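From: Roswitha Lanz
To: Stokine Writers list
Date: Saturday, May 27, 2023
Subject: Re: [stokine] Reading your own dialogue out loud

Réjean Nguyen wrote:

> I've been told by three separate people at the Silholm workshop that
> I should read my dialogue aloud before I send it to anyone. I tried
> it with chapter 8 and felt like a man ordering lunch in two voices.
> I also kept fixing the lines as I spoke them, without noticing, so
> the page stayed exactly as bad as before. Does anybody here do this
> and get something out of it? My editor wants the book down by 300
> lines and I was hoping this would find them for me.

Réjean,

I do it, and I get something out of it, mostly a sore throat. But the fixing-as-you-go problem is real, and I spent most of a novel not knowing I had it. I would read a line like "I suppose you think I should have told her," say "You think I should've told her," and move on, pleased with my ear. The supposing is still there in the printed book, page 161, if you want to visit it.

A few things that have worked for me since then, in no particular order. You may throw out any of them.

1. Get someone else to read it cold. It should be someone who can't act. My cousin in Stikonau reads everything as though it were the back of a parking ticket, and any line that survives her is a good line. Actors are a disaster for this. They will rescue you.

2. If you have no cousin, use the voice on your computer. It has no idea what a joke is. When I ran the quarrel in the ferry chapter through it, I found that both brothers said "look" at the start of nearly every speech. They had been doing this for a year, under my supervision.

3. Keep a pencil in your hand and stop each time your mouth and the page disagree. Mark the spot and don't fix it yet. I know you, and you will want to fix it. Half the time the mouth is right and the other half it is only lazy, and it's hard to tell which while you're still standing up.

4. Give them something to do with their hands. This is the one I'd push hardest on your chapter 8, which I read in November and which has two people sitting at a table for a very long time exchanging views. Put any object between them. People with an object talk in shorter pieces, and they leave out what the other person already knows.
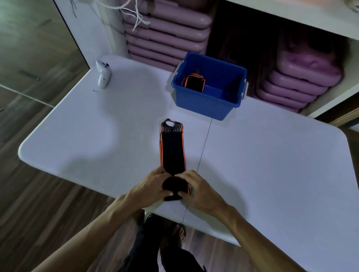 5. Cut the hellos. Also the goodbyes, and the part where she asks if he wants coffee and he says he's fine. I went through old Bühler's copy of my second draft (you remember Bühler, green ink, no mercy) and he had crossed out every single doorway. Characters simply turned up in rooms. It read much better and I didn't speak to him for a month.

6. Read one character straight through and skip everyone else. It sounds silly, and it's dull to do, but by the fourth page you'll hear whether she has a voice or is borrowing yours. My detective was borrowing mine. She was also borrowing my opinions on municipal parking, at length.

As for your 300 lines, I doubt that reading aloud will find them all. It finds the ones you're embarrassed by, and a writer can be proud of some terrible stuff. I'd look first at the places where one person explains the plot and the other says "What do you mean?" You had 2 of those on a single page in the version I saw.

Send me the new chapter 8 if you like. I promise to read it in a flat voice, to the cat, with the pencil.

Also, whoever has the list's copy of the Silholm anthology, it's my turn and has been since winter.

Roswitha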